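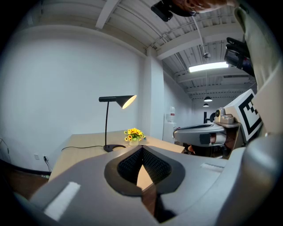

Pendant lamps under the white corrugated ceiling at Vonallow.

Tihomir Bošković rented the hall in April, mostly for its ceiling. "The owner wanted to close it with flat boards," he says. "I asked him to leave the beams. You pay for the height, so you should see it."

The work took 8 weeks and cost 3000 euros, without the lamps. Bošković painted the beams himself, in the evenings, and he admits that the first coat was bad. "I bought cheap paint. It dropped on my head, on the ladder, on everything."

The question of light was more difficult. The long fixtures are strong and good for desk work, but he finds them cold after six o'clock. Then he prefers the pendants — his wife chose those.
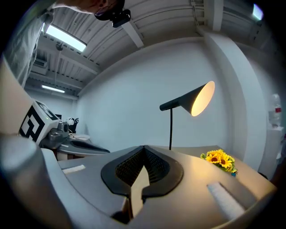 Does such a high room get noisy?

"It was noisy at first, mostly from the metal chairs. We put felt under the legs and now I can make a phone call at my desk."

For winter he has no good plan yet. The heating bill will come, he says, and then he will think about curtains.

Related
Pešek moves to a smaller shop
Two desks, one window: a visit to Protura

Text: Aslak Magnusson
© Tumedia | Contact | Back to top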